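Chapter 4: The Desk and What Goes in It
By Fermín Arancibia
Updated March

A desk is a small piece of furniture with a big job. It holds work in progress, and it stores the things the work needs. When those two jobs get mixed up, the top fills and the drawers turn into a place for whatever has no other home. This chapter deals with the desk as storage. Seating and lighting come in Chapter 5.

We will use three terms throughout. The top is the flat working surface. A pedestal is a stack of drawers standing under one side of the top. A hutch is the set of shelves or open cubbies that rises at the back. Many desks have only a top and one drawer. Others have all three parts, and each part suits a different kind of object.

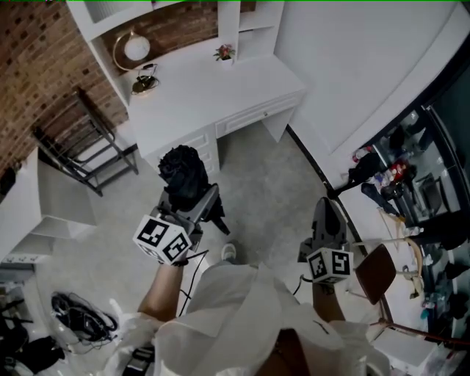

Figure 4.1 A white desk with a center drawer, a pedestal at the left and a hutch with open cubbies. A lamp with a white globe and a potted plant with pink blooms stand on the top.

Items kept on the top should be used daily or be there because someone likes looking at them. A lamp earns its place. So does one plant, if the pot is small enough to move with one hand. Measure the clear space in front of these items before adding anything else. For writing by hand, allow a width of at least 60 centimeters.

The center drawer is wide and usually shallow. Use it for flat things -- paper, envelopes, a ruler. Soft items such as scarves and gloves do not belong there. They bunch up, catch on the runners and hide what is under them. If cloth must be stored in a desk, fold it and give it a pedestal drawer of its own.

Open cubbies are harder to keep in order than drawers, as everything in them shows. Assign one kind of object to each cubby and leave a few empty.

In the Groltley household, the case we follow in this chapter, the family emptied one desk and found over 900 separate items, 100 of them pens. Section 4.1 begins with how they sorted the pens.

Related chapters
Chapter 3: Shelves and Open Storage
Chapter 5: Seating and Lighting
Case notes: The Urrutia Sewing Room
Worksheet: Planar Drawer Plan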